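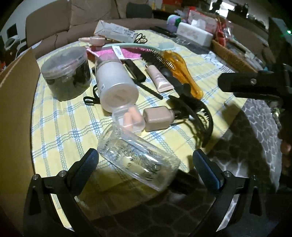
half the bathroom stuff, on the table. more to come

Flinent
Ok so emptied the bathroom drawers onto the kitchen table after tea and now I can't eat at it. Flat is tiny, one drawer and a shelf and that's my lot. What do you lot do with the odds and ends? Earplugs, hair clips, nail varnish, all the clear plastic pots. Moving in December so would like less of it by then.

Turkotico
Empty packet can go for a start. That's one down

Flinent
ha yes. I keep packets in case I want the same ones again and then never look

Wisolero
Take a photo of the label then bin it. Did that with all mine, phone's full of labels now but the drawer shuts.
Are those earplugs, the orange bits in the little case? Keep them in the case and put it by the bed. No reason for it to live in a bathroom, damp gets in everything.

Pappas
Disagree, mine have been in the bathroom cabinet for years and they're fine. Foam ones you chuck after a few goes anyway

Wisolero
years?? please buy new ones

Pappas
different ones Wisolero, not the same pair. give me some credit

Turkotico
Nail varnish standing up not on its side. Had one leak in a drawer, coral pink, took the finish off the wood and I lost 20 quid of my deposit over it

Flinent
noted, will stand it up. It's the only one I've kept, the beige one. Rest went to my sister

Prodromos Mitsotakis-Vlachou
We're four in a two bed and the only thing thats worked is one tub each with a lid. When the tub is full something has to go. Big round see through ones are good because you can tell what's in them without opening. You have one there on the left already, I'd start with that.

Pappas
Round ones waste the corners. Square every time, esp on one shelf

Prodromos Mitsotakis-Vlachou
True but she owns the round one. I wouldn't go buying boxes before she's sorted the stuff

Turkotico
^ this. I bought a load of square ones before I'd sorted anything, now I've got boxes with boxes in

Flinent
Not buying anything til after the move. What about the claw clip, it's massive and takes up half a drawer by itself

Wisolero
clip it on the towel rail. Or over the edge of a basket. Never put them in drawers, teeth catch on everything

Pappas
hook on back of door, hang it off that

Flinent
No hooks allowed, rented. Towel rail it is then. Big bottle's going under the sink. Love the cloth too much to keep all this on it, will do the second lot tomorow and post again

Turkotico
nice cloth tbf. where from

Flinent
my nan's!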